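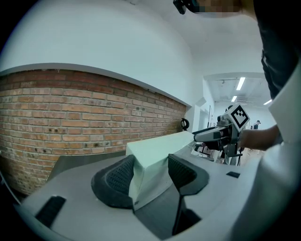

Foam block, mint white.

Hata Upholstery Foam, Firm Grade

Your dining chairs were comfortable once. Then a decade of homework, card games and one uncle happened, and now everybody sits on a board with a rumor of padding over it. Hata Firm is the foam we sell for putting that right.

It is a dense, closed-up sort of foam meant for seats that get sat on hard: dining chairs, window benches, boat cushions, the bar stool people fight over. It is too firm for a sofa back. We have told customers this and they have bought it for sofa backs anyway, and then they have called us.

Sizes and price
Sheets come 156 cm long and 109 cm wide. Thickness is 3, 5 or 8 cm. One sheet will do six ordinary dining seats if you lay out your pattern before you start cutting, and four if you don't. Offcuts are sold by the bag, unsorted, and we will not go through them looking for a nice one.

Cutting
A bread knife works on the thinnest sheet. For the others, borrow an electric carving knife from somebody who no longer hosts Thanksgiving. Mark your line with a felt pen on the side that will face the seat board, and cut 1 cm oversize all around so the cover pulls tight. Scissors will give you an edge like a coastline.

Gluing
Use a spray adhesive made for foam. Ordinary solvent glue eats it, slowly and with a smell. Leave glued pieces overnight before covering.

What customers say
"I redid 3 chairs and my husband asked if I'd bought new ones. I said yes." Isabelle McIntyre

"Firm means firm. My mother-in-law has shortened her visits." Thérèse Bélanger

Shipping
Sheets go out rolled and strapped from our Mutport warehouse. Cut the strap outdoors or in a room with nothing breakable in it, then give the sheet a day to flatten. Cut-to-size orders can't be returned, including the ones measured in inches and typed in as centimeters.

Order code: 1657
Goes well with: Zacharias webbing, Eltix staple gun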